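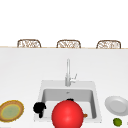
A kitchen robot has to know where things are before it can pick them up. That sounds easy, because you do it all day long without thinking. For a robot, it takes a lot of practice. One robot program, called Mutano, did its practicing in a computer kitchen. Everything in a kitchen like that is drawn by a computer, from the white sink and the tall faucet to the small green lime on the counter. If the program makes a mistake there, no real dish gets broken. But mistakes still have to be found and fixed, and this page is about one of them.

What is a simulation?

A simulation is a pretend version of something, made with a computer. A video game with cars in it is a kind of simulation. The computer follows rules about how things move. A dropped plate should fall. A carrot should not float. A hand should not be able to pass through a wall.

Robot builders use simulations because real robots are slow and cost a lot of money. A real robot arm might try to pick up a lime 10 times in the time it takes you to eat lunch. In a simulation, the same arm can try hundreds of times, and someone can start it over by pressing a key.

What went wrong?

Mutano was made at a small robot workshop in a town called Piltenby. Its job was to clear things out of a sink and put them on the counter. An engineer named Uzma Gondal was in charge of testing it.

One test had 672 tries in it. The computer ran them all overnight. In the morning the score looked very good. Almost every try was marked "done." Then Uzma watched some of the tries played back, and she saw a problem. In many of them, the arm had stopped with its fingers still closed on the object. It was holding the object over the counter and had never let go.

The computer had marked these tries as done anyway. The rule for "done" said that the object had to be above the counter and outside the sink. An object held in the air over the counter fit that rule. The rule did not say that the object had to be resting on anything, or that the fingers had to be open.

This kind of problem is called a bug. A bug is a mistake in the instructions that people give to a computer. The computer did what it was told. The instructions left something out.

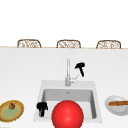
Why does it matter?

You might think a bug in a pretend kitchen can't hurt anyone. The trouble starts when the same program is moved to a real robot. Suppose a real arm is holding a heavy mug over a counter and the program says the job is finished. A person might reach in to get the mug. The arm might then start its next job and swing across the counter with the person's hand in the way.

Real robot arms can pinch or bump people. That is why the workshop has a safety rule. A program has to pass its tests in the simulation before it is allowed to run a real arm. Mutano had a good score, but the score was wrong, so it had not really passed.

How was it fixed?

Uzma and her team made 2 changes. First, they wrote a better rule for "done." The object had to be touching the counter, it had to be still, and the fingers had to be open and away from it. Second, they added a check by a person. After each big test, someone now has to watch some of the tries before the score is written down.

Then they ran the test again. This time the score was much lower. Over half of the tries were marked "not done." The team was not happy about that, but now they knew what Mutano still had to learn. It practiced letting go until the following June, and then it was allowed to try a real arm behind a clear safety wall.

Words to know

Bug: a mistake in a computer's instructions.

Engineer: a person who designs, builds or tests things.

Simulation: a pretend version of something, run on a computer.

Emergency stop: a big button that makes a robot stop moving right away. Real robot arms have one close by.

Page last updated December 9, 2018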